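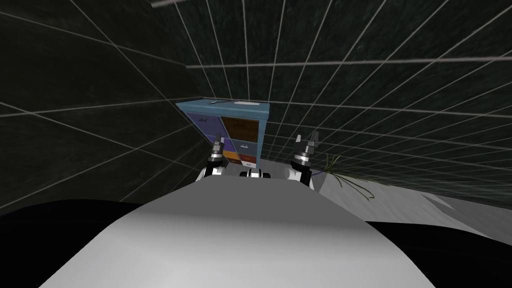 Self-filtering (robot perception)

Self-filtering is the job of working out which bits of a robot's camera view are the robot, so that the rest of the software can leave them out. You'll also see it called body masking, or self-masking, and I've met one team who called it "the bib". I'm writing this entry for the Rutwood robotics wiki because the old one was two lines long and one of them was a dead link.

Why it matters

A head camera that looks down at its owner's workspace is going to see a lot of owner. The chest, the shoulders, the wrists, the grippers, all of it turns up in the depth data as solid stuff very close by. A planner that takes depth at face value will decide the robot is boxed in by obstacles and refuse to move. I've spent whole afternoons on that one (the error just says "start state in collision", thanks very much!).

How it's done

The usual way is geometric. The software knows the robot's shape and reads the joint angles, so it can work out where every link ought to be and draw the whole body from the camera's point of view. Any depth point that lands on or near a drawn link gets thrown away. People add a bit of padding to each link to soak up calibration error. In Buketeo, the toolkit I use most, padding is set per link and I keep mine at 11 mm for the arms and 7 mm for the grippers, where you really want to be able to see what you're about to grab.

The other way is to train a network to label robot pixels. It copes better with cables and covers that were never in the model, but it can get confused by furniture in the same colour as the arm. Trinidad Bravo wrote the learned filter in Jastar and still recommends running the geometric one next to it, which I think is sensible.

Testing in simulation

Simulators are lovely for this, as they can tell you exactly which pixels belong to the robot. You put a cabinet with drawers in a room, raise both arms in front of it and compare your mask with the true one. Raised arms are a good hard case: they cover part of the drawers, and you want the filter to remove the arms without nibbling the cabinet edges. Thin things cause trouble too. Plant stalks beside an arm can vanish altogether if the padding is too fat. Ekaette Effiong's set of 320 test poses, which comes with the Usman simulator, is where I'd start.

Common faults

Timing is the big one. If the joint readings lag behind the camera, the mask trails after a moving arm and leaves a sliver of "obstacle" along the front edge. Check your timestamps before you touch the padding. Held objects are the other: once something is gripped it has to be attached to the model, or the planner will treat it as an obstacle.

See also: hand-eye calibration; occupancy maps; attached objects

Last edited 16 April 2020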